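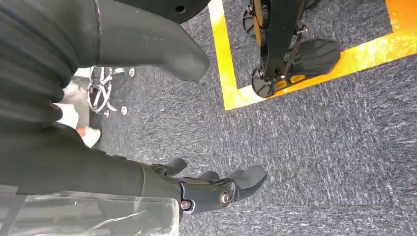

Gadudo Scenery Cards, Box of 108
Item 510, sold by Kotian, Wultport

Punance, the distributor, calls these "museum-quality nature prints." We'd call them picture cards with a shiny face. We stock them for sorting, matching and handling work, and they do fine at that. If you want something to frame, look elsewhere.

The maker also says the finish "performs in any light." We have our doubts. Under long fluorescent fixtures, a glossy surface behaves like a glossy surface, and you will be tilting cards to see what's on them. Try a few at your own table before you order more than one box. 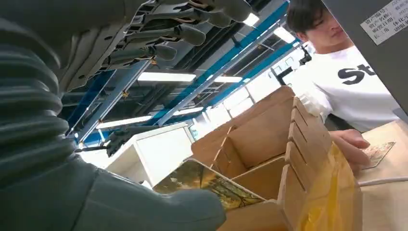 What you get
108 cards in 37 different scenes, so expect repeats. The catalog says "over a hundred views," and we've asked Punance to change that.
Plain brown cardboard box. Slotted cardboard dividers inside.
No instruction sheet, and we can't think what it would say.

The print
The woodland card is the one customers ask for: bare dark branches, green and yellow leaves, a pale path or clearing. The corners are rounded, which we like. The small white triangle logo sits right on the photo, beside a short line of white lettering, and we'd prefer it on the back. Glare can wash parts of the picture to a golden haze.
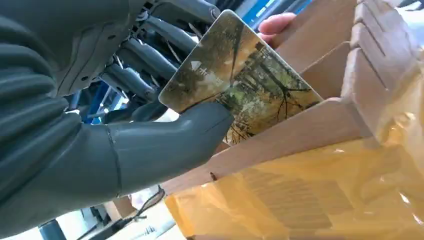
Before you order
"Wipe-clean" is Punance's word. We haven't tested it and won't repeat it as a promise.
Single replacement cards are not available. Lose one and you're buying another box.
Unopened boxes can be returned to Wultport within 13 days. Opened boxes can't.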